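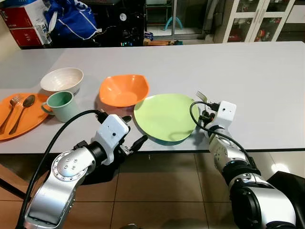 *Plates, bowls and a mug, with both arms over the table.*

So I've been teaching a two-armed robot to handle dishes, and I have a whole new respect for anybody who clears tables for a living! The project is called Zeltura, and what it needs from me is examples, lots of them. I steer the arms through the job, the system records every bit of it, and then I shuffle the dishes and go again. We want 600 good ones before anyone starts training. I'm at 156.

Plates are the worst. A bowl has a nice tall wall to grab, but a plate lying flat gives you just a sliver of rim, and if I come in too low the fingers bump the tabletop and that take gets tossed. Forks are a close second (I have muttered things at forks that I won't type out here).

The other thing I had to unlearn was being neat. My first batch all had the dishes spaced out like a store display, and the test policy, which we call Jemal, got very good at store displays and pretty hopeless at everything else. Now I overlap stuff, tip it, crowd it up to one side, whatever. 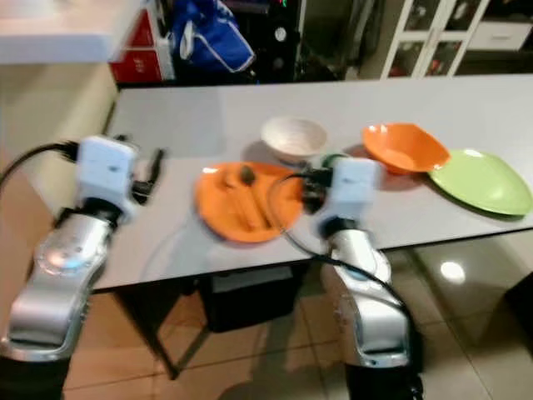

*Food on the orange plate, green plate over by the bowl.*

Food makes it a different job again, because now the plate has to stay level the whole way and I have to slow way down. I keep those takes in their own folder so they don't get mixed in with the quick ones. My best streak so far is 3 clean in a row, and then I got cocky.

Next up is sorting out which takes to keep. I trim the dead time off the front, where I'm just sitting there deciding which arm goes first, and write a one-line note for each. More in March, if my wrists hold up!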